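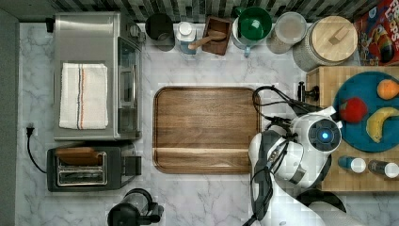 How does a robot arm learn to pick up an apple?

A robot arm is a machine that bends and turns the way your own arm does. It has joints, and each joint has a motor inside. At the very end is a gripper, which does the job of a hand.

At the Mundmont summer robot club, students between nine and thirteen are teaching an arm to work in a kitchen. They named their project Flimero. The job sounds easy: pick up a piece of toy fruit from a plate, move it to the cutting board, and let go.

Try it yourself with an apple. You probably don't think about it at all. Your eyes find the apple, your hand opens, and your fingers stop squeezing when the grip feels right. The robot has to be taught every one of those steps.

Teaching by showing

The club does not write down each move as a list of instructions. The students show the robot what to do. One student steers the arm with a controller while a computer saves where every joint is, many times each second. One full try, from start to finish, is called a demonstration.

Linnea Halvorsen, who is eleven, steered most of the apple demonstrations. "You have to go slow at the end," she says. "If you close the gripper too early, you just push the apple away."

By 15 July 2023 the club had saved 586 demonstrations. The computer looks for patterns in them. It compares what the camera saw with how the arm moved, and then it tries to make a good move of its own.

Why a banana is harder

An apple is round, so the gripper can come at it from almost any side. A banana is long and curved. The gripper has to turn first so that it closes across the middle. The students saved 300 of their demonstrations with the banana alone.

They also move things between tries. If the plate always stayed in the same spot, the robot might learn the spot and never learn to look for the fruit.

When it goes wrong

The arm misses often. Ebbe Lindqvist writes each miss in a notebook, with a short note such as "too high" or "dropped it." On Mondays the group reads the notes and picks one problem to work on. Their coach, Siv Holmgren, asks them to change only one thing at a time, so they can tell what made the difference.

Words to know

Joint: a place where the arm can bend or turn.
Gripper: the part that grabs and holds.
Demonstration: one try, steered by a person and saved by the computer.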